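## Section 4: Setting up your Bosman desk top and getting it level

By now you should have both leg frames standing upright and the crossbar joined between them. If the frames still wobble a little at this stage, please don't worry, as they will stiffen up nicely once the top is on. Put the kettle on, have a sit down if you need one, and read this whole section through once before you pick up the screwdriver again. It saves a good deal of turning things over later!

You will need the bag of screws marked B, the small hex key, a spirit level (the longer the better) and a second pair of hands for step 3.

1. Lay a blanket or an old duvet on the floor and put the top on it, face down. The face is the smooth side, and the underside has the pilot holes.
2. Find the centre line, which is pencilled on the underside at the factory. On some tops the pencil is rather faint, so try looking at it with a lamp held low to one side.
3. With your helper at the other end, lift the joined frames and lower them onto the top, upside down, so that the brackets sit over the holes.
4. Start every screw by hand and give it two or three turns. Leave them all loose for now.
5. Check that the overhang at the front is 40 mm at both ends. Nudge the frames across until it is.
6. Tighten the screws a little at a time, working from one corner to the one diagonally opposite, until they are snug.

> **Caution:** Do not use a power driver for step 6. The screws bite quickly, and a driver will strip the holes before you have had time to let go of the trigger.

Turn the desk the right way up, again with two people, and carry it by the frames. Please don't drag it, however short the distance, as the feet are only pushed in and will come out sideways.

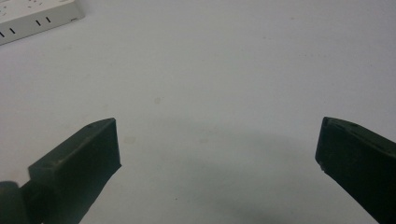 **Can I move the desk to another room once the top is fitted?**

Take the top off first if the doorway is narrower than 600 mm, and otherwise carry it through on its side, legs leading. Check the level again in the new room, even if the floor looks much the same.

### Levelling

7. Stand the desk where it is going to live, and leave a small gap from the wall so you can reach the back feet.
8. Rest the spirit level along the front edge. Turn the foot on the low side anticlockwise (looking down from above) to raise it.
9. Do the same along the back edge, and then once from front to back.
10. Press gently on each corner in turn. A corner that dips wants another half turn on its foot.

**Note:** On thick carpet the desk will settle over the first week or two. Leave the locking nuts finger-tight until then, and go round again with the level before you nip them up.

If you have bought the Flundo drawer unit as well, fit it now, following the separate leaflet, and leave the cable tray until Section 5.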